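Reading a Room Before You Draw It
Notes for Week 3, Introduction to Interior Space
October 2023

Please read these before you sharpen a single pencil! I get carried away in the lecture and talk too fast, so the slower version is on paper.

We spend most of our lives indoors and hardly ever look at how a room steers us. Where do you slow down when you walk in? Which chair do people pick first, and which one stays free until the others are taken? A good plan drawing can answer questions like these, but only if the person drawing it has stood in the room for a while and paid attention.

Start with paths. A path is any line people walk often enough that furniture starts to make way for it. In the old reading hall at Dovstead the main path runs diagonally from the door to the radiators, straight across a carpet laid out for a completely different route. I love that carpet. You can read years of winters in it.

Next come edges. A straight edge tells people to line up along it, and a curved one lets them gather loosely, with no clear head or foot. Rounded tables turn up in so many shared rooms partly for this reason — you can always squeeze in one more.
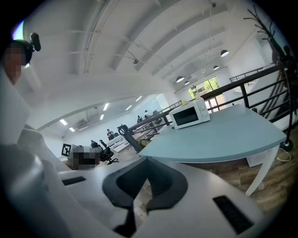 Noura Hattar objected that a curve wastes floor, and that in her own kitchen the corners are where everything useful ends up. Fair point, and a good one to argue over in your groups. Corners store things, curves move people along, and a small room may not be able to afford both.

Then there is reach. Stand still and stretch out one arm: the space you can touch without stepping is your working zone, and it changes as soon as you sit, bend or turn your head down toward what you're doing. Beginners draw the body upright and facing forward, as if we all lived like coat racks. Draw it leaning! Draw it twisted sideways with one arm out, then see how much clear space the room needs.
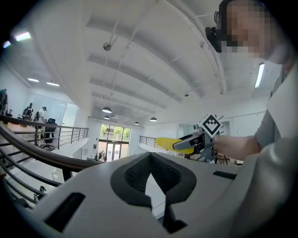
Fig. 2. Head down, forearm extended.

For next time
Choose a room you use every day, no larger than 28 square meters. Sit in it for 12 minutes without your phone and mark each path you notice on a rough plan. Use one color for walking and another for reaching. Don't measure yet, we'll do that in the studio.

Read Haslinger's chapter on thresholds in the course pack (it starts on page 248). It's dry for the first few pages and then it gets wonderful, especially the part on doors that open the wrong way. Bring the plan folded, with your name on the outside.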